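Ondside Opens Bathroom Site to Gather Cleaning Examples for Robot Learning

MILLACH, January - Ondside has opened a site in Millach where people record bathroom cleaning tasks by hand, giving the company's learning system examples to train on. The site is a plain hall with toilets of several kinds set out on the floor.

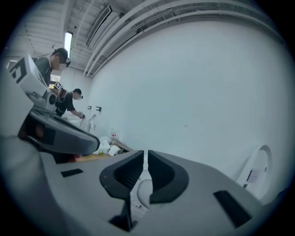
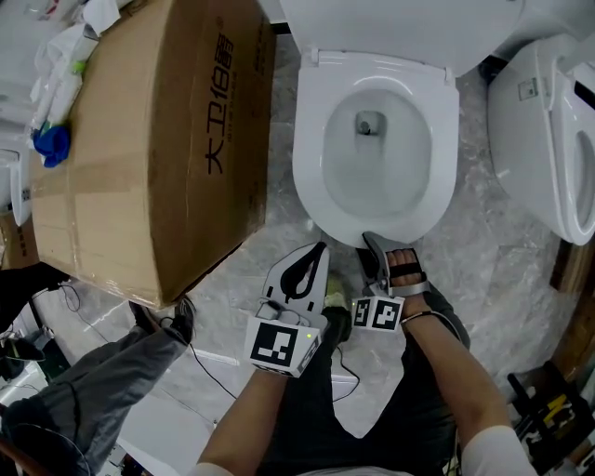
Hand-held grippers and toilets at the Ondside site in Millach. Photos: Ondside

Operators carry out each task with grippers held in the hands. The motion of the grippers is recorded together with video, and each attempt is saved as one example. The first program covers lifting and lowering seats, wiping rims and lids, and picking up used paper.

Ondside plans to collect 600 examples of each task before training starts. Of these, 500 will be used to train the system and the rest will be held back for testing. Operators work in 40-minute sessions with a break after each one.

"Most of the bathrooms our customers look after have more than one type of toilet in them," said Oda Blomqvist, who heads data collection at Ondside. "We want examples from different seats and different heights, done by different people. If an operator misses a spot and goes back to it, we keep that too."

The recordings are checked by a review team led by Eilif Ekström. Reviewers mark the start and end of each task and remove attempts where tracking was lost. Faces are blurred before any video is passed to the training team.

The work is carried out with Soneck, a facilities company that cleans offices and public buildings. Soneck has supplied the task list and trained the operators in its own cleaning routine. A total of 47 operators have signed up for the first round.

"Our cleaners wrote the list," said Helge Moen, operations manager at Soneck. "They know which jobs take the time and which ones are hard on the back."

Sinks and mirrors will be added in the second round. Ondside has not set a date for trials in working buildings.

Press contact: Idun Lindholm, Ondside, Millach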